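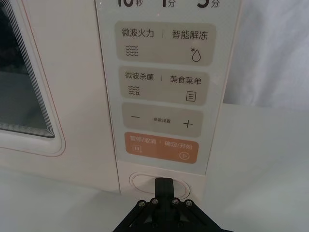

Last updated: 09/11/2025

Securing heavy things at home against earthquakes

Most injuries in moderate shaking come from furniture and appliances that slide or fall. The jobs on this page need a drill, a level and an afternoon. If you rent, ask before you put screws in the walls.

Bookcases and tall cupboards

Find the studs first and fix into those. Plasterboard plugs alone will pull out. Use two angle brackets at the top of each unit, screwed into the solid part of the frame and not the thin back panel. Put the heaviest books on the bottom shelf. Two units side by side should be bolted to each other as well as to the wall.

Worktop appliances

Anything heavy on a worktop can walk off the edge. Clean the surface with methylated spirit, let it dry, then use putty or gel pads under each foot. Vanideck pads hold well on laminate but leave a mark on oiled timber. Press down for a minute and leave them overnight before you test them. Keep air vents clear, and do not strap across a door you need to open.

Hot water cylinder

Two straps, one in the top third and one in the bottom third, with timber blocking behind so that the cylinder cannot rock back. We used the Brarness kit, which came with 3 mm steel strap and coach screws long enough for our studs. Check that the pipe connections have some flex in them. If they are rigid, get a plumber to change them.

Pictures and mirrors

Closed hooks only. An open hook lets the wire jump off. Nothing heavy over a bed.

Cupboard doors

Child latches work. The push type are easier with full hands — the Flundden ones have lasted us longest.

Water

Store at least 3 litres a person a day for drinking, and more for washing. We keep about 40 litres in the garage, in containers small enough to lift, and change it every October.

Once a year

Go round with a screwdriver and tighten everything. Gel pads dry out and go yellow at the edges, so replace any that lift when you push the appliance sideways. Straps on the cylinder should not turn by hand.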